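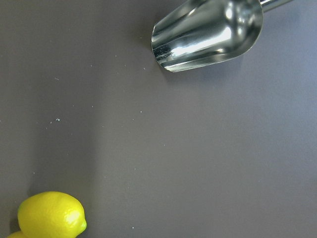
Efua Essien
Lecturer, Automation Lab

Week 5 handout: Reviewing the Bomov starter kit

Read this before Friday's session, 8 October 2021. Bring a printed copy, as we will write on it.

Last week we covered arm reach and payload. This week is on buying. You will look at one kit, the Bomov, and decide whether a small produce packer should rent it, buy it or leave it alone. The packer in the case is Vidine, which fills mixed boxes of citrus and dry goods by hand and wants one station automated by January.

1. What is on offer

Bomov is sold as a tabletop kit: one arm, a two-finger gripper, a wrist camera, a controller and a year of software. The seller, Werden, quotes two prices. Rental is 366 dollars a month with a minimum of six months. The outright price is not on the public sheet, so for the exercise use 2000 dollars down plus 266 a month for a year. Training is extra in both cases.

2. The work at hand

Our test task uses lemons and a stainless steel scoop on a gray surface. They ask for different things from the same gripper.

A lemon is rounded, with a pebbly skin and a pointed tip. The fingers should close across the short axis. If they close along the length, the tip takes the force and the fruit can roll. Where two lemons lie close together, check the room for the second finger before you plan the approach.

The scoop has a narrow cylindrical handle, and that is the place to hold it. The bowl is polished and throws back bright streaks and dark bands, which can confuse a camera that looks for edges. Werden's sheet says the camera "handles shiny parts." Treat that as a claim to be tested – it gives no lighting conditions and no list of parts.

Small pale specks on the surface matter too. A detector set too sensitive will report them as objects. Note the minimum object size you set and keep it the same for all runs.

3. What to record

Each pair does 50 attempts per object. For every attempt write down:
Object and starting angle
Found by the camera, yes or no
Held after lifting, yes or no
Any manual help given

An attempt with manual help counts as a failure. Do not drop it from the sheet.

4. Costs people leave out

Spare finger pads, the operator's time during setup, and floor space. Shazia Gilani from Baloch will join for the second hour to go through a real service contract. Have one question ready on response time and one on what happens when the software year ends.

5. To hand in

One page, with your success rate for each object, the full first-year cost under both plans, and your recommendation to Vidine. State which of Werden's claims you tested and which you took on trust. Raw sheets go in the tray by the lab door.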